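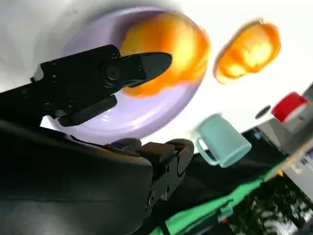 The lavender plate on the white table, with something orange on it.

February 14, 2025

I have been trying to put together a small table setting for the fall open house at the community hall in Wudstead. Yes, it is winter. I like to start early, and if I wait until the stores put their fall things out I end up buying whatever is left.

The plate is the part I'm sure of. It is a plain round one in lavender with a raised rim, and I bought five of them in June from a secondhand place in Haverford. They were $3 each. I had no plan for them. They sat in the cabinet over the fridge until after the holidays, when I was moving things around and thought the color might look good with orange.

It does. I had expected the purple to look too much like Easter, but orange next to it pulls it toward fall. On a white table both colors show up well. At home my table is dark brown and the lavender looks gray on it, so I will need a light tablecloth or the whole idea falls apart.

The mug was a later addition. I wanted something taller because everything else was low. I tried a clear glass first and it disappeared. Then I tried a yellow pitcher, which was too close to the orange. The pale teal mug is quiet enough to stand at the back. It has a matte finish and the table is very shiny, and I like the two together.

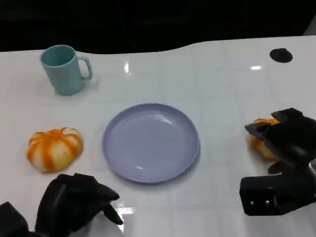 Mug at the back, striped toy pumpkin in front of it, plate left empty.

The pumpkin on the left has orange and cream stripes. It is a toy, small and squat, and it doesn't need water or go soft after a week. I used real mini gourds two years ago and had to throw out half of them before the day came.

I still can't decide whether the plate should hold anything. With something orange on it, it reads as a centerpiece. Empty, it looks like a place setting, and the pumpkin can sit off to the left by itself. Philomena Aidoo, who runs the kitchen at the hall, wants the plates empty so people can use them for cake. I think she will win that one.

Things I still need:

A light tablecloth, white or close to it. The hall tables are long and I haven't measured them.

More mugs in the same teal. I have only found them online so far and the shipping was more than the mugs.

Small cards for the food labels. Bremetmont sells a box of 500, far more than I need, but they keep.

I also looked at napkins. Dark green was too heavy and orange was too much. Cream might work with the stripes on the pumpkin. I'll pick up one pack and try it before I buy the rest.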